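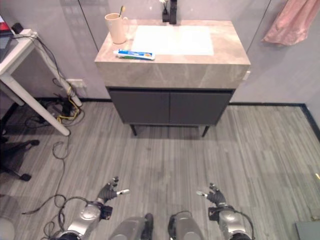

Figure 4. Bathroom counter with sink, cup, toothbrush and toothpaste.

4. Housing and the decision to stay

Teachers in their first years rarely gave a single reason for staying in a district or leaving it. Pay came up in most interviews, and so did class size and the attitude of the principal. Housing was mentioned less often at first. It tended to appear later in the conversation, when we asked people to describe a normal week, and it then took up more time than any other subject outside of school itself.

We interviewed 28 teachers in four districts: Lonlow, Prultholm, Mittal and Groten. All of them were new to the district when hired, and most had moved from another county. Lonlow and Groten rent apartments to new staff at a reduced rate. Prultholm keeps a list of private landlords and leaves the rest to the teacher. Mittal had no housing help of any kind during the study period, though its school board had discussed the matter.

4.1 Finding a place before the school year

Most offers in these districts go out late. A teacher who signs a contract in July may have only a few weeks to find a home, often without having seen the town. Teachers in Mittal described calling landlords during breaks at a summer job, or staying with a relative and driving in. One said she had accepted the first apartment that was available on the right date and had been looking for another one ever since.

In Lonlow the offer letter and the housing form are sent together. Teachers there spoke of the move in practical terms and moved on quickly to other topics. In Groten the form is handled by a separate office, and several people did not learn about the apartments until after they had signed a private lease. The two programs look alike on paper – same rent rule, same length of stay – but they reached teachers at different points, and this affected how many used them.

Prultholm's list was considered useful by those who received it in time. Some entries were out of date. Teachers who had been hired mid-year said the list was of little help to them, as most leases in town begin in August.

4.2 Length of the lease

Reduced rent in Lonlow and Groten ends after 2 years. Administrators in both districts described this as a fair limit that makes room for the next group. Teachers saw it differently depending on their plans. Those who expected to buy a house treated the period as a chance to save. Those who lived alone and had student loans were more likely to see the end date as the point at which they would have to decide whether to leave.

We asked each teacher whether he or she had looked for work elsewhere in the past year. In the two districts with apartments, the question often led straight to the lease. A middle school teacher in Groten said she had not planned to apply anywhere, but had started reading job postings when the renewal notice came. A colleague in the same building had done the same and then stayed, after finding a roommate through another teacher.

Extending the lease would be a simple change, but it has a cost. The district would need more units or would have to turn away some new hires. Neither district kept a record of how many teachers left at the end of the rental period, so we can't say how common this is.
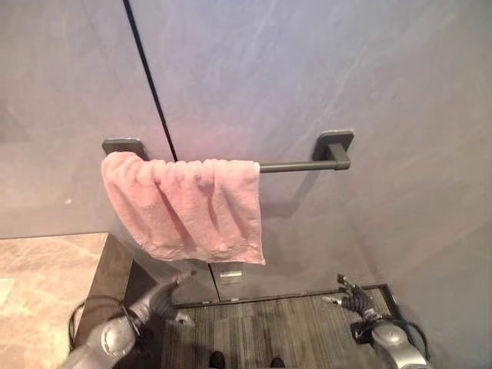

4.3 Living near students and coworkers

Privacy was the main complaint about district apartments. Teachers met parents in the parking lot and coworkers on the stairs. High school teachers minded this more than elementary teachers did. Some of them had asked not to be placed in the same building as their department head, and in Lonlow this request was usually granted.

The same closeness had a useful side. New teachers shared rides and lesson plans, and some said they had learned more from a neighbor than from the mentor assigned to them. This was not true of everyone. Two teachers in Groten had hardly spoken to the other people in their building, and both described the first winter as lonely.

Future work should follow teachers past the end of the lease, and should include those who turned down an offer. Our sample has only people who came.

Last updated: March

Related items
Mentor assignment in small districts
Late hiring and the first month of school
Commuting distance and teacher absence
Exit surveys: what districts ask and what they leave out

Contact | Copyright, all rights reserved | Back to top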